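Review: The Kvam Shared-Carry Rulebook, Second Edition

I have spent the last few weeks with the Kvam Shared-Carry Rulebook on my desk, on my floor, and once under a leaky coffee mug, so I feel pretty qualified to tell you what I think of it. Short version: I like it a lot, I'd change a few pages, and I wish I'd had it two years ago!

If you don't know it, it's a ring-bound handbook of house rules for people who carry things together with a walking robot. Tables, shelves, long boxes, that sort of job. It comes with 35 laminated cards you can hang on a hook by the door, plus a pad of sign-off sheets. Linnea Solheim wrote most of it, and you can tell she has done her share of lifting. She never says "operator shall ensure" when she can say "check your feet."

What I like

The two-minute talk at the front is worth the price to me. Before anyone picks anything up, you say out loud who leads, which way you're going, where you'll set it down, and what word means stop. We use "down" for lower it and "stop" for freeze, and we don't mix them (we used to, and I have a dent in a door frame to show for it).

I also love the card on practice loads. Start with something light, flat and open underneath, so both sides can see where the legs are. A small table is pretty much perfect. The person takes the near edge, the robot takes the far edge, and you get to work out pace and turning before you go anywhere near a dresser. 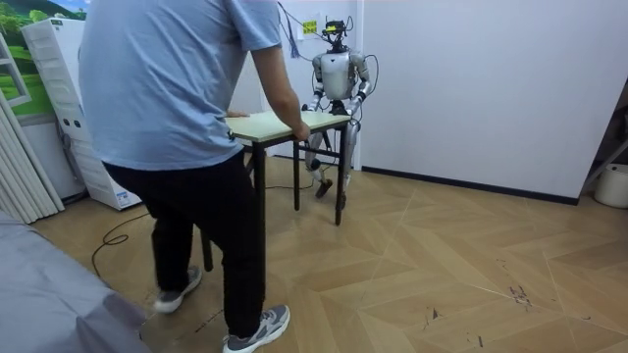 What bugs me

The cable page is too short. There's one card on cables, and it says to keep the walking path clear, full stop. Well, sure! But I want to know how much slack to leave overhead on a turn, and who watches the line on the floor while the other person has both hands full. The older Forau booklet had a nice little drawing for this and I still keep it tucked in the back cover.

I'm also not crazy about the footwear card. It asks for closed shoes with grip, fine, but it doesn't say a word about toe protection once you move up to heavier stuff. I'd want that in big letters.

And the sign-off sheets are tiny. The pad has 158 of them, which sounds generous, but the box for notes fits maybe one sentence in my handwriting. I've been stapling index cards to mine like it's 1985.

How it compares

I tried the Plomberg guide back in May. It's very thorough and I could not get through it. There are 413 numbered rules, and by the time I found the one on walking backward I had forgotten why I was looking. Kvam puts that rule on card four: the person shouldn't be the one going backward unless somebody else is spotting. Easy to remember, easy to argue about over lunch.

One thing to keep in mind with either of them is that they're good practice guides. They don't replace your own risk assessment, the robot maker's manual, or whatever safety standards apply where you work. Kvam says so on page one, in plain words, and I appreciate that.

Should you get it?

If you have a small team and new people coming in, yes. I'd skip the Aseo wall chart they try to sell you with it, because the cards cover the same ground and you can carry those around with you. Four stars out of five from me, and I'd bump it up the day they fix the cable page.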